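River temperature readings from Cludberg go public after two years of requests

The Cludberg water district has released its full set of river temperature readings, ending a long argument with local researchers over whether the data could be shared.

The readings come from 14 stations along the Bilel River and go back 17 years. Until now, only yearly averages were available, and those were printed in a report that few people outside the district ever saw.

Olesia Kovalchuk, a hydrologist who first asked for the files two years ago, said the daily figures will let her team look at how summer low flows and warm spells line up. "You can't do that with one number a year," she said. "A hot week in May just disappears."

The district had said the older records needed checking before release. Three stations were moved during that time, and their readings have been flagged in the new files – the raw values are still there for anyone who wants them. 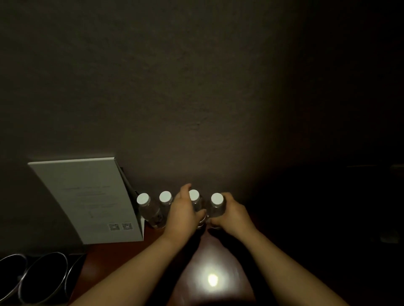 Small plastic water bottles with white caps on a desk.

Venkatesh Bhat, who manages monitoring for the district, said his staff compared the old paper logs with the electronic records and fixed 800 entries. Most were typing errors or readings stored in the wrong unit.

Not everyone is satisfied. Ayuba Owusu, who fishes the upper river and writes about it for the Mudaliar newsletter, said the district should also release its air temperature readings from the same sites. Bhat said those are being checked now but would not give a date.

The files can be downloaded from the district's website. Kovalchuk will give a public talk on the records on 11th June at the Mudaliar library. Entry is free.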